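Bindamov (robot cell)

Bindamov is a home-built robot cell for taking apart and reassembling desktop computers. It was put together by Fidelina Villanueva and Wenjie Yin in a shared workshop in Bodedmont, and is used mainly for removing and refitting memory, drives and small circuit boards in second-hand office machines.

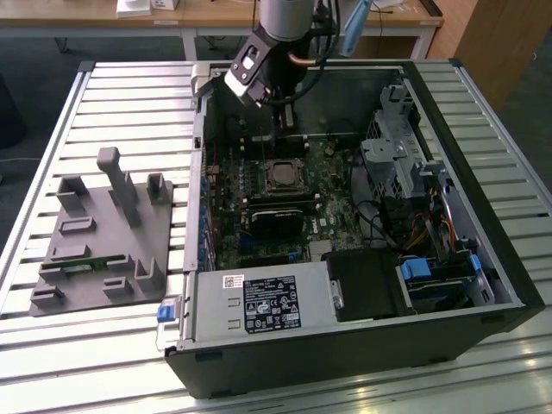 What is a robot cell?
A robot cell is a work area set up for one robot, including the arm itself, the surface it is mounted on, the fixtures that hold the work, and the controls and safety stops that go with it. In a factory the cell is usually fenced. In a home or shared workshop it is more often a single table with a marked boundary on the floor.

Background

Villanueva had been repairing office computers for resale and wanted a way to strip them for parts overnight. Yin had experience with motion control from an earlier project, a label-feeding machine called Durer, and suggested that the same control software could be adapted to an arm. The two began work in October, using a bench at the MacDonald workshop, a members' space that rents floor area by the month.

The first version had a plywood base and a hobby-grade arm that could not hold its position under load. It was able to lift a memory module but not to seat one, as pressing a module home takes more force than pulling it out. The arm was replaced and the plywood was given up for slatted aluminum, which accepts sliding nuts and lets a fixture be shifted without drilling. The name Bindamov was carried over from the first version. According to Yin it was a misspelling in a folder name that was never corrected.

Layout

The computer is laid on its side on the slatted table with the side panel off, so that the motherboard faces up. The arm works from above. It has a light gray upper segment and a black wrist and gripper, with a coiled black cable running along the wrist. The gripper is brought down over the upper edge of the chassis before a task begins, and most programmed moves start from there.

A gray 3D-printed fixture sits on the table to the left of the tower. It is a flat plate with raised rectangular blocks and slots, and a tall post rises from near its top centre. Small circuit boards are stood in the slots. The plate was redrawn several times. Early prints warped at the corners, and the slots were cut too tight for boards with components on both sides.

A camera looks at the work from a fixed position. It is calibrated against the table, so moving either one means repeating the calibration.

Work on Dell towers

Most of the machines handled are Dell towers, bought in lots from offices that are replacing their equipment. Villanueva chose to settle on one make early so that the positions of screws, latches and sockets would not have to be taught from scratch for every job. There are still differences between models, and each has its own position file.

The usual order of work is memory first, then drives, then expansion cards. Memory slots have a small latch at the end that must be opened before the module is lifted, and the gripper fingers were shaped with this in mind. Drives in blue plastic carriers are easier, as the carrier can be pinched and drawn out. The processor is removed by hand before the cell is started. Yin considers the contacts in the socket too easily damaged to leave to the arm, and the builders have no plans to change this.

Power leads are the main difficulty. Loose wires do not lie in the same place from one computer to the next, and a lead that crosses a slot can be caught by a finger on the way down. The operator tucks the leads aside before each run. A wire-lifting tool was tried and dropped.

Control

The control program runs on a separate computer beside the table. Each task is stored as a list of positions with a speed and a force limit for each. When the force limit is passed, the arm stops, backs off 10 millimetres and waits for the operator. It tries an insertion 2 times at most before it gives up on the part and records a fault.

Faults are written to a plain text log. Yin goes through the log by hand and adjusts the positions, and the older entries are kept because the same fault tends to come back when a fixture is reprinted. Villanueva keeps a paper notebook of her own, and the two records do not always agree on what was changed.

Testing

Before the cell was put to regular use it was run through 1000 cycles of removing and replacing a single memory module on a scrap board. The fingertip pads had worn smooth by the end and were changed for a softer rubber. The softer pads grip better but leave marks on labels, and a strip of tape is now put over any label that has to stay readable.

Noise was a concern in the shared space. The arm is quiet, but the table slats rattled against their fasteners at certain speeds. Thread locker on the bolts cured most of it.

Safety

Workshop rules require a person to be within reach of the stop button whenever the arm is powered, which ended the original idea of overnight running. The cell is shut down at 9 p.m. with the other powered equipment. Computers are unplugged and left to stand before they are opened, and the power supply itself is never taken apart. The metal table is grounded, and anyone handling boards wears a wrist strap clipped to it.

Later changes

A tool changer has been designed so that the arm can swap the gripper for a screwdriver. The printed parts exist but have not been fitted. A second fixture plate, meant for laptop boards, is also in draft.

See also
Durer (label feeder)
MacDonald workshop
Pick and place
Workholding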